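生活手记 > 随笔 > 日记
七月，晚上
文/ Ó Súilleabháin

本站使用Cookie来改善您的阅读体验，继续浏览即表示您同意。

终于到了。行李还摊在地板上没收拾，我先坐下来写几句，不然明天肯定又懒得动笔（我太了解自己了，上次出门带了本新本子，回来的时候还是一本新本子）。

事情要从上个月说起。那阵子我每天睁眼第一件事是看手机，闭眼前最后一件事还是看手机，中间夹着开会、改稿、回消息、再改稿。有天半夜我醒过来，脑子里居然在念一份表格的标题，念得清清楚楚，一个字都没错。我躺在那里想，完了，这人得放假了。

于是第二天我就请了6天假。请假的理由那栏我写了又删，删了又写，最后只写了“休息”两个字。批得很快，快得我有点失落，好歹挽留一下嘛！

地方是Pisness，一个海边的小镇，小到我在地图上放大了好几次才看见名字。下了火车还得坐一班小巴，一路拐弯，路边全是矮石墙和草坡，手机信号走着走着就只剩一格，再走着走着一格也没了。要是换了平时我早就慌了，今天居然有点高兴，像逃课的小孩。车费收的是现金，我翻遍了包才凑出零钱，司机也不催，车里放着一首很老的歌，副歌唱了一遍又一遍，我到现在脑子里还在转。

住的地方叫Tollitar，是一栋老房子改的小旅馆，楼梯又窄又陡，我那个箱子差点把我自己带下去。房间在顶楼，斜屋顶，一张床，一把椅子，一扇朝海的窗。没有电视。我进门之后站了一会儿，习惯性地找插座，找完又觉得好笑，我是来干什么的呀。
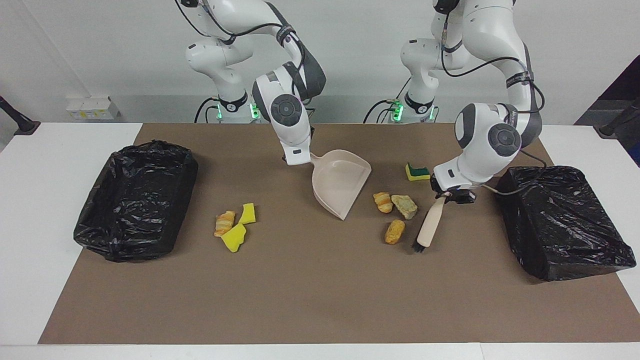 出来休息，到底要不要把手机彻底关掉？

我的办法是留一小段时间给它，每天晚饭前60分钟，看消息、报平安、该回的回掉，时间一到就塞进抽屉里。彻底关掉我试过，心里老惦记着，反而更累。

说是这么说，今天下午我还是破了一次戒。坐在窗边没多久，手就自己往口袋里伸，伸到一半才发现口袋是空的。那种感觉挺吓人的，好像手有它自己的主意。我就把两只手都压在腿底下坐着，看海。看了一阵子，不得不承认，一开始真的很无聊。浪来了，浪走了，又来了。我脑子里还在排下周的日程，谁的稿子要催，哪个会要改时间，一条一条往外冒。后来不知道什么时候就不冒了，等我回过神来，茶已经凉透了，杯子里漂着一点茶叶末。

这大概就是我要的东西吧，虽然只有那么一小会儿。

傍晚出去走了走。镇上只有一条像样的街，面包店、邮局、一家卖渔具也卖冰淇淋的店（我买了一个薄荷的，风太大，一半吃到了头发上）。街尽头有一段石阶通到海滩，墙上写着一共80级，我下去的时候轻轻松松，上来的时候歇了好几回，扶着栏杆喘，旁边一位遛狗的老太太健步如飞地超过了我，狗还回头看了我一眼。看来要补的不光是睡眠。

海滩上都是圆石头，不好走，但是声音好听，浪退下去的时候哗啦啦一阵，像有人在远处倒豆子。我捡了一块灰的，中间有一圈白线，揣在口袋里，正好填上手机空出来的位置。后来我发现自己一直在摸它，摸了一路。行吧，总比刷屏幕强。
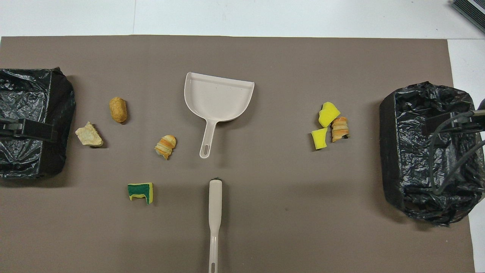 晚饭吃的是鱼汤配面包，旅馆楼下的小餐厅里做的，汤里放了好多莳萝，我平时最不爱吃莳萝，今天居然一滴没剩。邻桌一家人在玩纸牌，小的那个输了要哭，大人又故意输给他一局，演得特别假，我差点笑出声。我一个人吃饭，本来带了本书想装装样子，结果一页也没翻，光顾着听他们吵了。

说到一个人出门，出发前好几个朋友问我会不会闷，要不要叫上谁一起。我也犹豫过。可是跟人一起玩，我总忍不住操心，几点集合、吃什么、别人累不累、高不高兴，回来比上班还乏。这次我就想试试看，一整天不用跟谁商量，想走就走，想坐就坐，饿了就吃，不饿就算了。今天算是第一天，感觉还不错，就是吃冰淇淋的时候没人帮我把头发撩开。

钱的事也得记一笔，免得以后赖账。房费加来回的车票，一共花了1091块。付款的时候我心疼了一下，家里那台洗衣机还等着修呢，哐当哐当响了大半年了。可转念一想，去年我为了“放松”买的东西，那个叫Onent的冥想软件，会员续了一年，打开过几次我都不好意思写。里面那个声音一说“现在，请放下一切”，我就开始想冰箱里的菜是不是坏了。跟那笔钱比，这趟花得踏实多了。

顺便写一下这几天的打算，其实也没什么打算。明天要是天气好，想沿着海边那条小路往灯塔方向走走，旅馆前台说路不难，就是有几处会泥，让我别穿白鞋。我带的偏偏就是白鞋，只有这一双。要是下雨，就在屋里睡觉，睡到不想睡为止。后天再说后天的，反正公交时刻表贴在门后面，字小得要命，我也懒得看。

还有一件小事。洗完澡出来，我听见窗户外面有一种很低的呜呜声，一阵一阵的，起初以为是水管，贴着墙听了半天，又打开窗户听，才知道是风从两栋房子中间的巷子穿过去。平时在家我要戴耳塞才能睡，楼上走路、楼下关门，什么都烦。今晚这个声音比楼上那家响多了，我倒不觉得吵。可能人一累，耳朵记的是仇，不是声音，哈哈，这话明天早上看大概会觉得莫名其妙。

肩膀还是硬的，右边尤其硬，转一下脖子咔咔响。没指望一天就好。去年体检的时候医生就跟我说要多活动，我点头点得特别诚恳，回去接着坐了一整年。趁这几天早上起来拉伸一下吧，地板上把箱子挪开应该刚好能躺下一个人。

说到箱子，我带了三件毛衣，七月份，三件毛衣！出门前一晚收拾的，脑子已经不转了，泳衣倒是忘在了阳台上。不过摸了一下海水，冰得我叫出来，没带也不可惜。刚才开着窗写字，风灌进来还真有点凉，已经套上了一件，灰色那件，袖口有个洞，一直说要补。

楼下玩牌的那家人好像也上楼了，走廊里小孩还在争刚才那局到底算谁赢。困了，字越写越歪，灯罩上还停着一只小蛾子，我关灯它应该就自己走了。石头放在枕头边上，鞋放在门口，明天早饭到九点半，不定闹钟，错过就去面包店买。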